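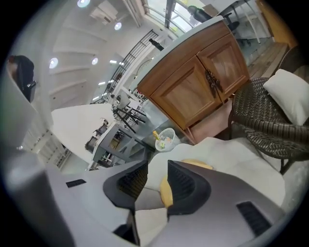
Soft-looking yellow piece on a white cloth

Harbor Talk > Tugs, Supply Boats and Workboats

Bimero sold to Flunia, heading to Zusley for conversion

Posted 13th July by sternroller

Big news for those of us who have been watching the old girl sit at the lay-by berth! The Bimero has been sold. Flunia is taking her, and she's going up to the Laing yard at Zusley to be turned from a straight supply boat into a cable support vessel. The name is staying, which makes me very happy.

She's hull 697, for anyone who keeps a list, and she has been tied up for nine years. I walked past her in June and the paint on the wheelhouse was a mess, but the hull looked a lot straighter than I expected (those old fenders did their job). The word on the dock is that the aft deck gets cleared, the bulk mud tanks come out, and the space below becomes cabins. I can't wait to see her move under her own power again.

bollard_pull_bob
Best thing I've read on here all summer! I did two winters on her sister and she was a lovely sea boat in anything from ahead. Beam on, you held your coffee and you held the table too. Do we know if they're keeping the main engines?

sternroller
From what I've heard, yes, both mains stay and get a full rebuild. Bow thruster is new.

GreyGannet
Going to be the grump. She's got 3000 horsepower in total and no proper DP. You can put in new thrusters and a new control system, sure, but by the time you've paid for that plus the steel work plus the class survey, you could have bought something younger with it all fitted. There are plenty of those laid up too. I wish Flunia well, but I don't see the math.

bollard_pull_bob
Younger boats aren't that cheap anymore, Gannet. Two years ago I'd have agreed with you. Now everybody with a flat deck and a working crane has a charter, and the asking prices have gone up to match. And she's shallow! Most of the newer ones draw too much to get in over the bar at Zusley, and that's where the cable work is.

GreyGannet
Draft is a fair point, I'll give you that one. I still say the mud tanks are going to be a horror once they open them up. Nine years with who knows what sitting in the bottom.

tidewrack
I was at Laing for a good part of my working life (pipe shop, then planning) and they've done tank jobs like this before. Slow, dirty work, but they know it. The thing I'd worry about is the cabling runs. Those boats were built with everything squeezed up one side, and when you add cabins you need power, water, vent trunks and fire doors all going through the same few bulkheads. We used to draw it three times before it fit.

sternroller
Love this, thank you! Do you remember if the slip there can take her, or will she be in the dry dock?

tidewrack
Dry dock. The slip would hold the weight, but the cradle is too short for her.

deckhand_in_exile
Does anybody know what speed she'll make after? She used to do 13 knots light and we were very proud of it.

GreyGannet
She did 13 on the brochure. I was on the bridge for some of those runs, and there was a lot of tide helping.

deckhand_in_exile
Ha! I was down below and believed every word you guys told us.

bollard_pull_bob
The tow is what I'm looking forward to. If she comes past the point in daylight I'll be out on the breakwater with a flask and the long lens. Someone please post when the tug is booked.

sternroller
Will do. I'm going to ask at the harbor office, and I'll update the first post if I get a date. If anyone has old deck plans or photos from her working days, put them up, I'd love to see how the aft end was laid out before they cut it.

Filed under: Offshore vessels, Refits and conversions, Zusley

Comments (3)

ropelocker: My dad painted that funnel. So glad she's not going for scrap!

northquay: I'm with GreyGannet on the cost, but I'd still turn out to wave.

wet_socks: Is the galley staying where it was? Worst place on the boat to cook, right over the shaft, and I miss it terribly.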